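Notebook, October
Greenhouse clay, glaze and ash tests, small kiln

9:40

Started again with the ash glaze. The last batch was stored too long in the bucket and it has made a hard cake at the bottom. I tried to break it with the paint stirrer and then with a wooden spoon, and at the end I put it through the sieve with a rubber scraper. It passed, but slowly, and a spoon of coarse grains stayed in the sieve. I kept the grains in a jar with a label. Maybe they are not ash at all but sand from the stove. Ewan thinks so.

Ewan Tosh brought two kinds of ash. One is from apple branches from his uncle's garden, the other is mixed, from the stove in his house. The apple ash is lighter in color and very soft. The mixed ash has small pieces of nail in it, so please use the magnet before you wash it. I forgot the first time.

Washing: one time only for the apple ash, with gloves. The water feels like soap and it is bad for the skin. Greer prefers to wash three times, but then much of what melts goes away with the water, and I want to see what happens when we keep it.

Recipe for today, in dry weight:
ash 50
feldspar (the Petersen bag, the opened one) 30
Hekimer clay, dried and crushed 20

The same recipe for both ashes. I did not add any colorant. Last month we added iron in everything and after this we could not say what came from the ash and what came from the iron.

11:15

Thickness is still my problem. When I dip the tile and count slowly, I get a good coat on the lower half and almost nothing on the upper edge. Greer Munro showed me to wet the tile very little with a sponge before dipping. This helps with the pinholes, but the coat becomes thinner, so for a wet tile I must dip longer. I made 12 tiles in total, half with each ash. On the back I wrote with iron pencil: A for apple, M for mixed, then the number.

A1 to A3 one dip, dry tile
A4 to A6 one dip, sponged tile, longer
M1 to M3 as A1 to A3
M4 to M6 as A4 to A6

M2 fell from my fingers into the bucket. I took it out and it is thick on one corner. I leave it like this, it can be useful to see how far it runs.

The clay body is the Domel stoneware, which was already bisque fired. There are 2 tiles of the Hekimer clay also, without glaze, only to see the color. They are a bit curved because I dried them on plastic and not on the board.

12:30

Loading. The small kiln has a weak place on the lower left, where the element was repaired. Greer says it is always colder there. So I put one A and one M tile in that corner and the others in the middle, and wrote the positions on the inside cover of this book. All tiles are on broken shelf pieces with kiln wash, because ash glaze runs and I don't want to grind the good shelf again.

Cones: one set at the front, one at the back behind the tiles. From the spy hole I can see only the front set.

Program: slow to red heat, then medium, then the last part as fast as the kiln can do it. The end is at cone 10, or 2460 °F if the cones are not readable. Hold for 2 minutes only. I know Ewan wants a longer hold. We can do it in the next firing, but please let us change one thing at a time.

The Brallov controller shows the old time, it was not changed after the power cut. I did not correct it, as I was afraid to lose the program. Take this into account if you read the log from its memory.

15:05

While the kiln goes up I cleaned the glaze corner and wrote new labels. The old ones were written with a marker which disappears in water – not a good choice for buckets. Now we use the grease pencil plus tape over it.

Talked with Greer about the white slip. Her idea is to put it under the ash glaze on half of each tile, so the green can be seen better. I agree, but the slip must fit the Domel body, and the last one came off at the edges like old paint. She will try it with less ball clay. I asked her to write the recipe in this book and not on a paper, because papers travel.

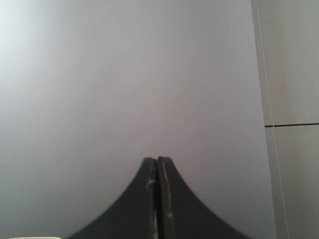
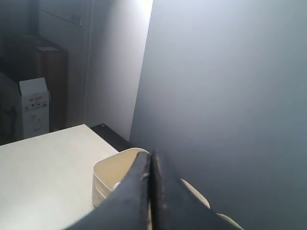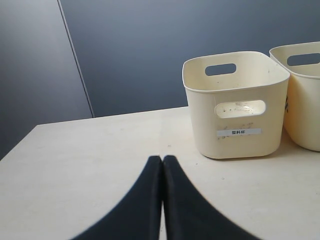 16:50

Kiln is red inside. No smell, no smoke. The front cones stand straight. I open the top vent a little less than last time.

Ewan stays for the end of the firing. I left him the dark glasses and the list with the temperatures to note. If the front cone goes down before the controller stops, he should switch it off by hand and write the time.

To do next:
Weigh the dry residue from the wash water, both ashes
Sieve the rest of the apple ash and close the bag well
Order feldspar, the opened bag is almost finished
Ask for a new spy hole plug, the present one has a crack
Do not open the lid before it is below 200 °F, also not for a short look (this is for me)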